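The Inventory at Requena

Covadonga Gallardo began the room at 8 in the morning, as the schedule required. The flat had been let with its contents, the tenant had gone to Rarnano in April, and the agency wanted a list in a fixed form: item, material, condition, remarks. She had done 50 of these lists. Most took a morning.

She started at the back wall and worked forward. Cabinets, light wood, a row of them. Condition good. Handles tight. She opened each door, found lining paper in two and a jar of screws in a third, and wrote down the jar. The form did not allow for anything to be left out.

The floor was grey and had been swept. The cables had not been moved. They lay on the left side in a tangle, black on black, and she followed one with her pen from the power strip until she lost it under the mat. She entered them as a single item, cables, various, and put a dash under condition.

The table took longer. On it lay a white board, and the form had no heading for boards. She telephoned Julián Palacios at the office in Gramar.

"Is it fixed to the table?" he asked.

"There are clips at the sides of the table. I haven't tried to lift it."

"Then it's a surface. Put it under surfaces."

"It is a separate thing."

"Put it under surfaces, and say so in the remarks."

She put it under surfaces. For condition she needed to inspect it at close range, and she bent down until her nose was a hand's width from the white. At that distance it had no corners. She wrote: pale, flat, wide. She crossed out wide, which was not a condition.

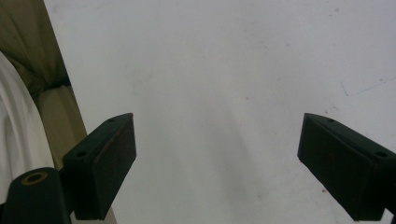 The surface, at close range.

The file on the tenant was thin. Crescencio Alcaraz, reference 3758, had paid on the last day of every month. He had asked the agency for one thing in all his time there, a second key to the street door, and had returned it in an envelope with the first. Under occupation somebody had typed "sorting". Covadonga had taken this for a mistake until she saw the room.

He had sorted things at that table. The neighbour across the landing, Gisela Böttcher, confirmed it when she came to ask whether the water would be off. She stood in the doorway with her coat on.

"Small parts," she said. "Seeds as well, one winter. He would tip them out on the white and put them back in boxes. I asked him what for and he said they had arrived mixed."

"Who sent them?"

"Candport, it said on the parcels. Is the water going off?"

"I have no information about the water."

Mrs Böttcher looked past her at the table. "He kept the box on the left," she said. "Always on the left, standing up. Everything he'd finished with went in there."

When she had gone, Covadonga went back to the form. Container, cardboard, blue. Open at the top. Flap inside, brown. Label, small, white, near a lower corner at the front. She did not copy the label, as the form asked only whether there was one.

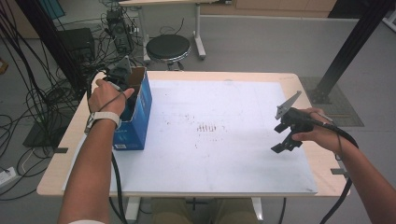

The blue box at its place on the left of the board.

There remained the marks. Near the middle of the board were small dark brown specks, and among them a short row of upright streaks. She rubbed one with her thumb, then with a damp cloth, then with the agency's cleaning fluid. It stayed. She rang Palacios again.

"Stain or damage?" he said.

"I can't tell. Some of them are in a row."

"How do you mean, a row?"

"Side by side. Like a tally."

She heard him turn over a sheet of paper. A stain was charged at one rate and damage at another. A tally was not in the table of charges. He said he would ask Inmaculada Aguirre, who had written the table, and he put the receiver down on the desk. Covadonga waited. She sat on the stool, which was round and black with a chrome ring, and which she had already entered as sound.

Palacios came back on the line.

"She says ordinary use."

"All of it?"

"The specks and the row. Ordinary use, no charge."

Covadonga wrote it in the remarks column in capitals. Then she signed the sheet, pulled the table an inch away from the stool to see whether it stood level, and added that it did.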